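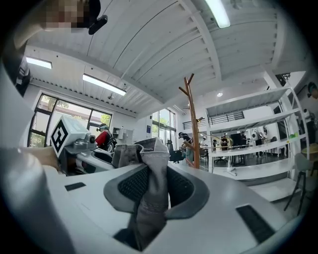
Fold the gray ones separately, was the first comment we got back on the spring report, and it came from a reader at Dunleavy who had plainly folded a lot of cloths. The thinner fabrics slump when you pick them up by the middle, the comment went on, so please stop treating every piece in the basket as if it were a bath towel. Good advice, and we took it!

Home Projects Reports Contact

Plomstead Folding Project: progress report to the Brerker Fund
Covering the period to the end of July

We've had a really good few months and I'm happy to be writing this one. When we last reported, we had a shelf of mixed cloths and a lot of opinions on how to fold them. Now we have a written routine for soft household items, a sorted stock to practice on, and a much better idea of which fabrics give people trouble.

What we've done

The stock now stands at 230 pieces. It's mostly plain cloths, napkins, pillowcases and hand towels, with a smaller group of awkward things (fitted sheets, aprons with long ties, one enormous tablecloth that everybody wants a turn at). Each piece has been washed, measured and put into one of 12 groups by size and by how it hangs. The hanging part was new to us. We used to sort by what a thing was for, and that put stiff linen napkins in with floppy cotton ones, though they behave nothing alike once you lift them.

The gray cloths have turned into our favorite test. Pick one up from the middle and it falls into loose folds with no clear edge to go for. You have to find a corner first, then follow the hem to the next one. We've written this up as the "corner first" page of the Gilto guide, and it's the page people ask for most.

We also tried four ways of starting from a crumpled heap:

- shake out, then lay flat
- lift from the center and let it hang
- find any hem and run along it
- spread the heap on the table and tug the corners out

Shaking out is quickest for anything stiff. For thin fabric the hem method wins easily, and lifting from the center is only useful as a first move, to get a piece clear of the pile. I'd expected the table method to do better than it did. It's fine for pillowcases and hopeless for anything with ties.

What's been slower

Fitted sheets. We have three drafts of the page and don't like any of them. The elastic pulls the corners under as soon as you let go, and a method that works on one size doesn't carry over to the next. We've moved that page to the fall so the rest of the guide can go ahead.

Labels have been a small nuisance too. The iron-on kind stiffened the corners of the thinner cloths, and a stiff corner is much easier to find than an ordinary one — so those results had to go. We've switched to a stitch of colored thread along the hem and repeated the trials.

Money

Spending is within the agreed budget. The cloth line is nearly used up, the printing line hasn't been touched. We'd like to move part of the printing money into laundry, which has cost more than planned now that everything gets washed between rounds. A short request form is attached to the budget sheet.

Next

The guide will run up to 28 pages, and most of the text is ready. Aprons come next, then the tablecloth, then back to those sheets. Dunleavy has offered to read the drafts again and we've said yes, very gladly. Please send any comments on the apron pages before they go to layout.

4 comments 12 shares

Recent reports
Sorting cloths by how they hang
Napkins: stiff and floppy
Spring report to the Brerker Fund
Gilto guide: corner first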